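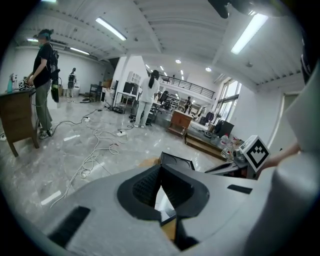
Chak-lun Huang

Cables are what people ask me for help with most. A big room with a tiled floor needs power in the middle as well as along the walls, and it usually gets it from power strips and long leads that end up in coils.

Pui-shan Mok, who plans workrooms for Innes, starts by unplugging whatever has no use that day. She allows two leads to a desk and ties up anything over 14 feet. Spray bottles go on a shelf, well away from the plugs.

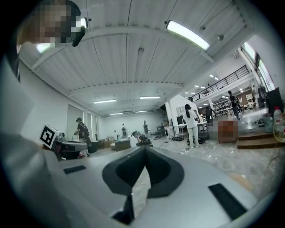 Ceiling lights and a mezzanine with a black metal railing.

Light matters too. A cable the color of the tile is easy to miss at night, so Mok buys black ones for pale floors.

Then there is the furniture. A low table can stay if people can walk all the way past it without stepping over a lead.

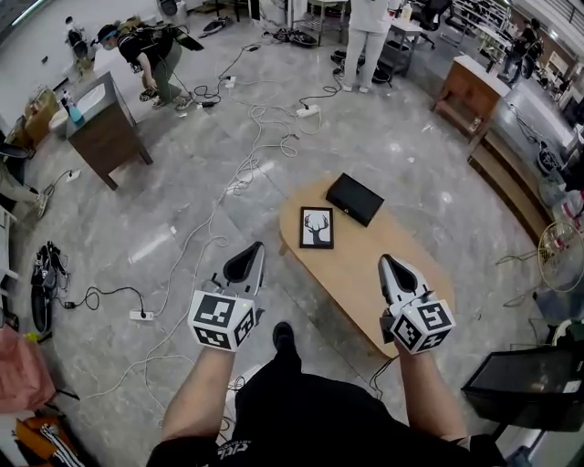

Where to put the power strips

Keep them beside a cabinet or under a desk, with the switch facing out. Label both ends of every lead.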